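Kitchen arm tips, month two

I've had the Plerora countertop arm on rental since December (79 dollars a month, 549 to buy) and I'm still learning what it likes. Bottles were my big headache! Grab one too high and it tips, so now I set the grip low on the body and slow everything down.

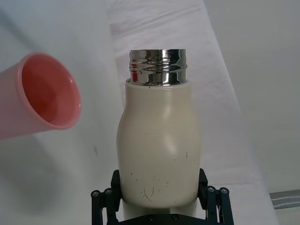 Plerora's gripper holding the cream bottle down low, cap off.

Scuffed bottles are fine for practice — save the nice ones for later. Wipe the finger pads on Thursday or whenever you do the counters, and keep cups a good hand's width away.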